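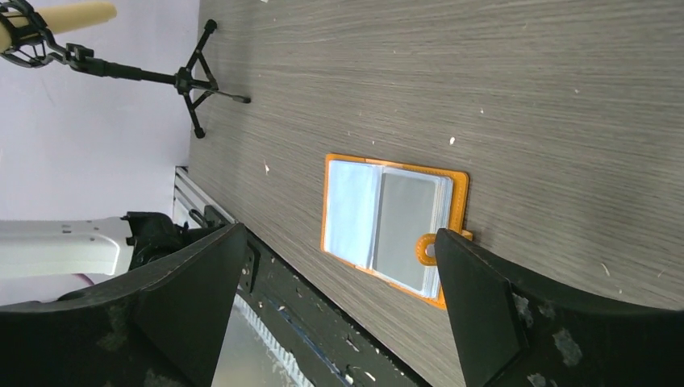 Friday night, late, feet up, cold noodles. What a day. We lost the whole afternoon to the card holder again, and I want to get it down before I start remembering it as funny.

The morning was fine! Better than fine. Belmonte (I still think it's a silly name for a pair of arms, but Junpei got to pick) ran the open-and-close over and over, and I was starting to feel smug. Then right after lunch the right gripper took hold of the orange cover and just kept squeezing. The log says the force limit was there. The arm did not care about the force limit. I could hear the plastic creak from my chair, and by the time I'd got my hand to the stop button there was a nice white crease in the cover and the left arm was still pulling the other way like it was in a tug of war.

So, stop button, everybody stand back, Erlinda comes over with her coffee and reads the log over my shoulder. She found it in the end, at line 1,277 — the limit gets read once at startup, and if you restart only one arm it quietly goes back to the default. I had restarted only one arm. At noon. Because I was hungry and didn't want to wait for both. Ugh.

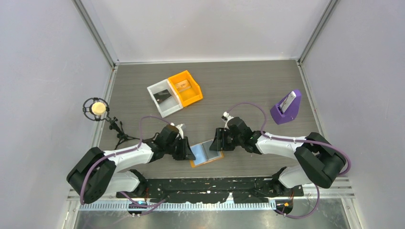
What bugs me is that the two arms had no idea they were disagreeing. Each one thought it was doing its own job perfectly well. If that had been Marites's finger in there, and she does reach in to straighten things, we'd be having a very different evening. I told Rhea so on the phone and she went quiet for a bit and then said no hands past the rail until it's fixed, even with the arms paused. Fine by me. I should have asked for that back in June when we had the first little squeeze and all decided it was a fluke.

Angelica wrote the patch before she left. Now both arms check the limit before every grasp, and if the numbers don't match they refuse to move at all. We tried it 26 times and it refused when it should have, though I'd like to see it go 3,000 before I trust it. She also wants a louder stop alarm, and Junpei groaned, since he sits closest to it.

I filled in the incident form too. Put my own name in the box for who restarted the arm. Didn't enjoy that, but I slept badly the last time I left something vague, so there it is. Three spare covers left in the drawer. Must order more, and must eat lunch before I touch anything.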